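Re: [banquet-bots] Folder arm stopping mid-fold
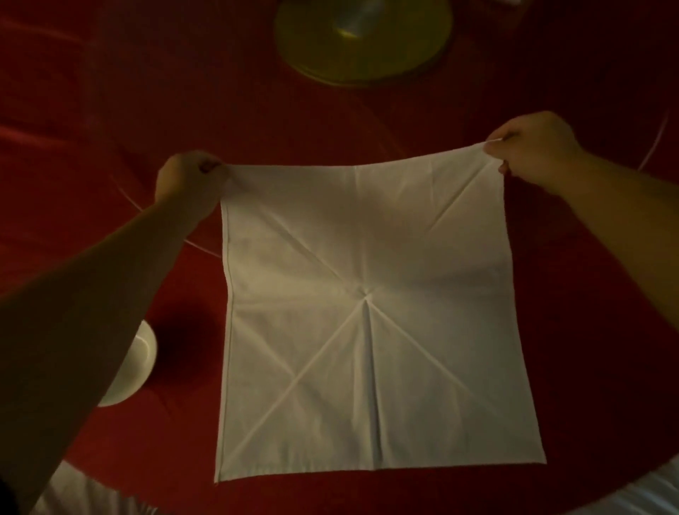
Drummond, October

Hi all,

Larasati, thanks for asking, and yes, ours has done it too! On Saturday the folding arm stalled with the gripper shut and wouldn't let go of the cloth, so Ovidiu hit the stop and we went back to doing napkins by hand, holding them up by two corners over the red tablecloth (the creases make a big X, very handy to aim for). The log gave fault 461 - grip pressure not released - and it came back 2 times after a restart.

Please don't pull the cloth out with the power on. Mylene tried that in the spring and got a nasty pinch. I've dropped our closing force to 80 and I'll leave the glass turntable off until I trust it again.

Harvey

Larasati Ismail wrote:
> Has anyone else's arm frozen halfway through a napkin? Ours
> did it at table 9 and I can't find the code in the manual.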